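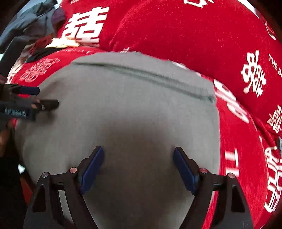 Terside Cushion Insert, 18 x 18: Four Months of Use

Share 11 | Comments 2

The Terside insert is a square polyester-fill cushion core sold without a cover. The model under review is the medium fill, bought at full price from Flirkstead in a pack of two. The maker also sells a soft and a firm version. I have used only the medium, so nothing below should be read as applying to the others.

Construction

The shell is a plain white nonwoven fabric, closed on three sides by a folded seam and on the fourth by a single row of lockstitch. The fourth side is where the fill goes in at the factory, and it is the weak point on most inserts at this price. On one of my two, the stitch line wandered close to the edge near a corner. It has held so far. I ran a second row of stitching over it anyway, which took a few minutes on a domestic machine with a standard needle.

The fill is siliconized hollow fiber, cut short and blown in loose. Loose fill shifts. It also recovers better than a solid batt when the cushion is punched back into shape, and it lets the corners be packed by hand. The corners on the Terside arrive underfilled. Expect to push material outward with two fingers before fitting a cover, and to do it again after the first week.

Sizing

The label says 18 inches. Measured flat, seam to seam, both came out slightly under that. Most people fit an insert one size larger than the cover to get a full look, and I would do that with this one. In a 16 inch cover with a zipper on one side it sits full and even. In an 18 inch cover the corners go slack by the end of an evening.

Fitting is simple if the zipper opens nearly the full width of the cover. Fold the insert in half, feed the fold in first, let it open inside, then seat the two far corners before the near ones. Covers with a short zipper are harder on the shell than anything that happens afterward. If the opening is narrower than half the insert, compress the insert in a plastic bag first and slide it in bag and all, then pull the bag out.

Zippers placed across the back panel, a few inches in from the seam, give more trouble than zippers set in the edge. The tape makes a ridge and loose fill tends to settle on either side of it. The Terside shows this more than the denser Brikar insert I used before it.

Loft and recovery

My test was ordinary use on a sofa, as a lower back support, most evenings. I measured the height at the center on arrival and again after 28 days. The loss was small enough that I would not have noticed it by eye. By the fourth month the center had softened clearly, and the cushion now needs to be shaken out every day to hold its form. The Brikar kept its height longer but was lumpy by the end, and the lumps could not be worked out by hand.

Washing

The label allows a cold machine wash and low tumble drying. I washed one insert and left the other alone. After one full dryer cycle the shell was dry and the middle was not. A second cycle with two clean tennis balls finished it. The fill clumped in the wash and most of the clumps broke up in the dryer. The remainder had to be pulled apart through the shell - tedious, but it works. Do not put a cushion of this type back in its cover until the center is fully dry.

Noise and smell

Nonwoven shells rustle. This one does so faintly, and a woven cotton cover hides it. A thin satin cover does not. There was a mild plastic smell on opening, gone by the next afternoon.

Alternatives

Aušra Priedītis, who does upholstery repair out of the Boateng building, recommends a feather and down core with a cotton shell for anything that gets daily use as a back support. She is probably right on comfort. The cost is several times higher, and feather cores need a tightly woven shell to stop quills coming through. For a guest room or a cushion that mostly gets looked at, the Terside is adequate.

Verdict

Good value, average durability, poor corners. Buy one size up from your cover, restitch the closing seam if you own a machine, and plan on replacing it sooner than a woven-shell insert. I would buy the pack again for occasional use. For the sofa I am going to try the firm fill next.

2 comments | Back to top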